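In praise of the thing you can fix with a screwdriver

My kettle died in April. It was four years old, a Dullora, and I was fond of it in the way you get fond of anything that hands you tea before you can talk. The switch had gone floppy. So I turned it over to open it up, and there was no way in! No screws, no clips, just one smooth sealed bottom with a sticker telling me not to try.

I took it to my neighbor Baiba Strazds, who used to mend radios for a living and still has the bench. She turned it around a couple of times and handed it back. "It's glued," she said, and went off to find the cookies.

I know, I know, it's a kettle. A new one costs less than dinner for two. But I've been stewing over it ever since (sorry), and I think we let this happen far too easily. My grandmother's mixer weighs as much as a dog and has been apart on the kitchen table more times than I can remember. You undo it, you wipe out the old grease, you swap the bit that wore down, you lose one washer under the fridge and find it at Christmas. It's older than me and it still makes a better sponge than I do.

People tell me the sealed stuff is cheaper and lighter and nicer to look at, and fine, sometimes it is. My friend Oriana Carrasco says she'd never open a toaster in her life, so why pay for the screws? Because somebody else might, Oriana! The kid down the street might. Whoever buys it for 50 cents at a yard sale might. A screw is an invitation, and I'd happily pay a bit extra to be invited.

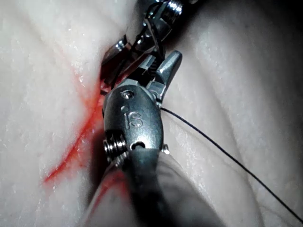
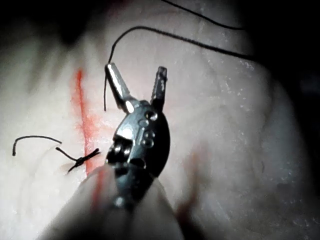

What I want from a kettle maker is pretty modest. Show me how it goes together. Even a tiny surgical tool like the one with "iS" on it has a little round screw head sitting right above the letters, plain as day, and a coil spring poking out of its side. I'm not about to go poking at one of those — please, keep me away from it — but I do like seeing how a joint is held together. My kettle bottom gave me a sticker.

Anyway, I bought a secondhand one with three screws underneath. It whistles a bit flat. I've already had it open twice.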